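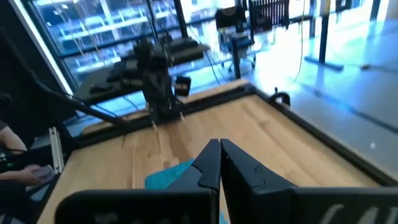 *Wrist view. Fingertips nearly together, teal piece just under them, other arm over by the far rim.*

22nd February, Hurkedden bench log, two-arm table

Left arm kept moving after a stop today. No one hurt, no damage found so far. Writing it up while I still have the order of things straight.

We were on the Clellow pencil case job. Both arms had been fine through warm-up. During a run the left arm was going down toward the case when the operator pressed stop on the handheld. Right arm froze at once. Left arm finished its downward move, closed the gripper and only then held. Nothing on the handheld said it was late. It showed both arms stopped.

I hit the main power switch after that and both arms went limp. The left one sagged a little way before I got a hand under the elbow. It should not be caught by hand. Next time let it land and keep your fingers off the rail.

### What the logs say

- Stop message left the handheld and reached the Zepeda controller with no delay worth mentioning.
- Right arm acknowledged within one cycle.
- Left arm acknowledged 1,804 ms later.
- In that window the left arm went through 136 queued position commands. All of them had been sent before the stop. The stop went into the queue behind them.
- No joint fault, no temperature warning, supply voltage flat.

So the arm did what it was told, in the order it was told. The queue is the fault. The right arm is set to drop its queue on stop and the left arm is not. I compared the two config files line by line and that flag is the only difference that matters. The left file looks like it came back from the June backup when we swapped the controller board. I don't see any check that would have caught it.

### Reproducing it

Cleared out the people, kept the main switch in reach, and ran at low speed with the usual objects out.

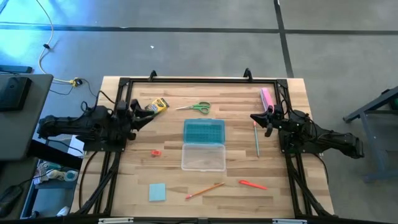
*Layout with crayons, scissors, case and lid apart. Both arms reaching in from the sides.*

1. Old config, stop sent in the middle of a reach. Left arm late on every try, over 10 tries. Worse when the move was long, as you'd expect with more commands waiting.
2. Old config, stop sent with the arm holding still. No visible problem. This is why the morning stop check passes. We do that check with both arms parked, so the queue is empty and the test tells us nothing.
3. Left config edited to match the right. Both arms stopped together at low speed. At normal speed I only did a few and I want more before I call it fixed.

I also unplugged and reseated the left arm's cables between 1 and 2. Made no difference. I mention it so the next person doesn't spend an hour there like I did.

### Second problem

The handheld says "stopped" when the controller gets the message. It does not wait for the arms. That is bad by itself, even with the queue flag set right. The operator could read the screen, reach in for a dropped pencil and have the arm still coming down. Asked Cendmont whether the status can be tied to the arm acknowledgments. They replied that firmware 11 has a setting for it and ours is older. Not updating until the stop tests are done, one change at a time.

### The container move

Worst place for a late stop is over the container. The gripper works low there and people tend to lean in to fix whatever went in crooked.

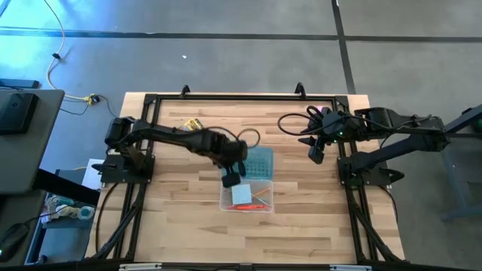 *Left gripper over the clear container, right arm folded back.*

If the arm is late at this point it presses into the container, or a hand if there's one in it. I'd like the hover height raised for setup runs. Have not picked a number. The rack behind the container also limits how far we can back the gripper out, so try moving the rack first.

### Until further notice

- No hands past the rail unless main power is off. The handheld screen does not count.
- Stop check each morning is done with both arms moving, low speed, nothing under them.
- Old left config renamed and moved out of the load folder. Do not restore it.

### Open

- Full-speed stop test, left and right, with the edited config
- Compare all the other settings against the pre-June files
- Clip or stand to keep the left elbow from dropping at power off
- Inspect left gripper fingers for bending under the lamp. They look okay by eye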